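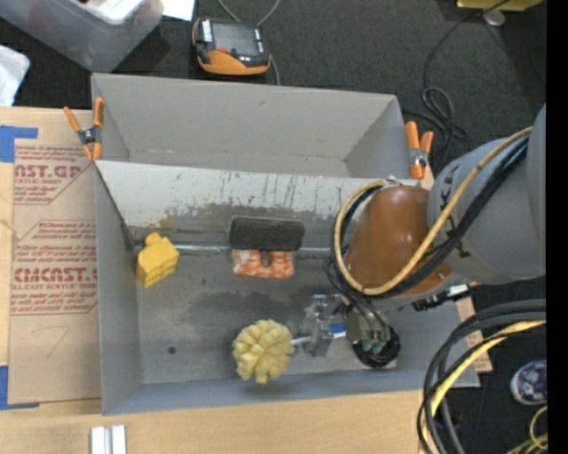
Jasmina Vukčević asked, after reading the spring draft, whether a bin with that much staining on the floor should still count as in service, and whether the condition grades measured anything a household receiving the goods would care about. The grading section below has been rewritten in response.

Print this page | E-mail this page

Windotwood Household Goods Reuse
Progress report, second funding period
Prepared by Amra Karagiannis

Scope

The grant covers the intake, cleaning and sorting of small household goods at the Firnlow site, and the upkeep of the bins in which those goods are held. Small goods are defined as items that fit in one hand: kitchen and bathroom scrubbers, brushes, small toys, sealed packets and similar. Clothing, glass and anything with a plug are handled under a separate budget and are not reported here.

Intake

Items received since the last report: 1,697. Intake was low in the first weeks and rose in May, when the Gidham drop-off point began accepting mixed boxes. Mixed boxes have raised the volume but lowered the quality of the sort at the point of arrival. A box labeled "kitchen" may hold toys, cleaning tools and packets together, and the label can no longer be used to route the box. All mixed boxes now go to a bin first and are separated by hand.

Roughly 600 items are awaiting a second check. Most of these are brushes and scrubbers. The backlog is a matter of bench space and is discussed under Open items.

Bins

The bins are gray and divided lengthwise, with a narrow rear compartment and a wider front one. The front compartment takes loose goods. The rear compartment is reserved for items that have been set aside by the person sorting, and should be clear at the start of each shift.

Wear is concentrated in the front compartment. The usual pattern is cloudy staining and rubbed patches on the floor, with smudges and streaks on the sloping panel that get denser toward the bottom. The lower edges of the rear compartment scuff but rarely stain. We take the difference to reflect use: loose goods slide down the panel and collect at its base.

Bins are now graded on two questions only. First, does residue transfer to a white cloth wiped across the floor and the lower part of the panel? Second, is there a crack or a sharp edge? A bin that passes both stays in service whatever its color. A bin that fails the first is washed and wiped again. A bin that fails the second is withdrawn. The earlier five-point scale was dropped. Two people grading the same bin often gave different scores, and the scores tracked staining more closely than cleanliness.

To Ms. Vukčević's second point, the new test is closer to what a household would notice. A permanent stain on the bin does not reach the goods. Loose residue does.

Four bins were withdrawn in this period. Replacements have been ordered from Sugden in the same pattern, so that the existing shelving can be kept.

Handling by type of item

Scrubbers. Heads with lobes or segments hold grit between the segments and need a longer soak than flat pads. Where a head is fixed to a handle, the joint is checked last, after the head has drained. Used scrubbers are not passed to households. They are kept for washing the bins or discarded.

Brushes and blocks. Anything with a fuzzy or napped face picks up lint from the bin floor. These items are now placed face up, and are taken out before the rest of the bin is sorted. Dark faces hide dirt and are checked by wiping with a white cloth.

Toys. Block-like toys with recesses on the underside are washed with the recesses facing the spray, then left to drain on a rack. Parts that come apart are bagged together. Toys with missing parts are accepted only if the remaining part is usable and safe by itself.

Packets. Sealed packets are not washed. They are wiped, checked for an intact seal and moved to dry storage. Open packets are discarded. Packets resting against a damp item are to be moved at once, and the sorting sheet has been amended to say so.

Narrow offcuts and strips. Thin pieces lying along the base of the panel are easy to miss on a dark floor. The end-of-bin check now includes running a gloved hand along the full length of the panel and into the corners.

Staffing and training

Training on the new bin test was completed at Firnlow. Gidham staff have the written sheet but have not yet had a practical session. Until they do, bins returned from Gidham are tested again on arrival.

Spending

Spending on wash supplies is within budget. Bin replacement is over, owing to the withdrawals listed above, and the difference has been met from the shelving line, which was underspent. No change to the total is requested.

Open items

1. Bench space for the second check. A folding bench has been requested from Windotwood stores. No delivery date yet.
2. Practical training at Gidham.
3. Drain holes. Some bins have a hole in the floor of the front compartment and others do not. A mixed set makes the wash routine inconsistent. We propose to keep the bins with holes for wet goods and mark them on the short side.
4. Revised sorting sheet, to be reissued with the packet and end-of-bin changes in one version.

We use cookies to remember your settings and to count visits to this site. By continuing to browse you accept our use of cookies. Accept | Cookie settings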